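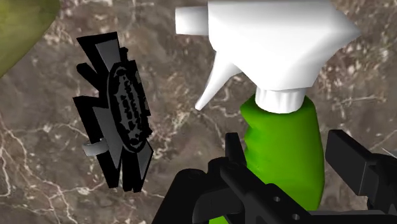 White trigger sprayer against brown veined marble (render)

Stone & Tile Talk > Countertops and Care
Thread: Sealing brown marble in a working kitchen, who's done it?

musturora_mike
Posts: 62
OK folks, we finally did it! After two years of saving we're putting dark brown marble in the kitchen, the kind with the crazy white veins that look like lightning. I fell for it at the slab yard and have been insufferable ever since (ask my wife). The fabricator wants to install at the end of May and he's telling me to seal it once and forget it. My sister says marble in a kitchen is madness, period. I cook a LOT. Tomatoes, lemons, wine, vinegar, all the bad stuff.

So what do you all do? Which finish, which sealer, how often? And is daily cleaning really a pain or is that just internet talk?

Armelle Marty
Posts: 1376
Congratulations! Brown marble is so underrated. Everybody runs to white and gray, and then you see a good brown slab with pale veining and it just glows under warm light.

I've had mine nine years. Get it honed. Polished looks amazing in the yard, but every lemon drip leaves a dull spot and on a shiny dark surface you'll see each one from across the room. On honed they kind of melt in.

Sealing: I do mine about every eight months. Drip test first. Put a spoonful of water down, wait ten minutes, wipe. If the stone got darker, it's time. If not, go have a coffee.

grout_goblin
Posts: 628
Going to disagree with Armelle on honed. I love polished on dark stone! Honed brown can look chalky, and it shows greasy fingerprints like you wouldn't believe. We had honed in the last house and I was wiping the edge by the stove constantly. Polished in this house, four years in, a few etches, and I repolished the worst one myself in an afternoon with marble powder and a damp felt pad.

Agree on the drip test, though.

musturora_mike
Wait, so etching and staining are two different things? The fabricator used the words like they meant the same.

grout_goblin
Totally different. A stain is something soaking in, like oil or coffee. Sealer slows that down. An etch is acid eating the surface a little, and sealer does nothing for it. You can seal a slab ten times and a lime will still etch it. If your guy told you sealing covers both, I'd ask him again, slowly.

Blandine Leblanc
Posts: 3169
Fabricator's daughter here, grew up in the shop, so forgive the long post. I get excited about this stuff!

First, ask whether the slab is resin treated. Plenty of veined slabs are filled at the plant, since those pretty white lines can be where the stone is weakest. It's normal and nothing to run from, but you want to know before you put any stripper or solvent on it. Run your fingernail over the veins at the yard. A tiny ridge is fine. If it catches hard, ask for a different piece or have the cutouts moved away from that area.

Second, go stand in the shop when they lay out the templates. People skip this and then the best part of the veining ends up in the trash as the sink hole. My father at Drovetti used to chalk the sink outline right on the slab and make the customer sign off on it. Saved so many tears.

Third, cleaning. Get pH-neutral stone soap or just a few drops of plain dish soap in a spray bottle of warm water. Wipe, then wipe again with a dry cloth. No vinegar, no lemon cleaner, no bathroom sprays, no scrub powder. Write the contents on the bottle in marker!! My aunt had two identical bottles under the sink and sprayed vinegar over half an island.

Armelle Marty
Blandine, the sink cutout thing, YES. I lost a gorgeous vein that way and I still think of it.

tilesnob
Posts: 62
Unpopular opinion, skip marble and get quartzite. Similar look, way harder, no lemon panic. We put Aubert quartzite in and I've never given it a thought.

grout_goblin
Check it's true quartzite, then. Take a scrap home and leave vinegar on it for half an hour. I've seen "soft quartzite" etch just like marble.

tilesnob
Did that. Passed. But fair point, the labels at slab yards are a mess.

musturora_mike
I looked at quartzite, tilesnob, and it's beautiful, but nothing in brown grabbed me. Heart wants what it wants!

Does anyone know the Drorach impregnator? The yard sells it. Or should I get whatever the tile store has?

Blandine Leblanc
Haven't used that one so I can't say. Any penetrating sealer meant for marble should do. Try it on a leftover piece first, because some of them deepen the color and on brown that can be a lot or a little. You might even love it. Thin coat, let it sit as long as the label says, then buff off every bit. Haze comes from leaving extra on top.

Armelle Marty
And ask for the offcuts! Mine became a cheese board and a test piece that lives by the back door. I try every new cleaner on it.

musturora_mike
You people are the best. Called the shop at lunch and I'm going in to see the layout before they cut. The slab IS resin filled, he said so right away when I asked. Still torn on the finish. He's going to hone one end of a scrap and leave the other polished so I can squeeze a lemon on both.

grout_goblin
Rub some olive oil on both ends too. Then come back and tell Armelle I was right.

Armelle Marty
Ha! Mike, post pictures of both ends, and take them by the window in the late afternoon. Etches hide at noon.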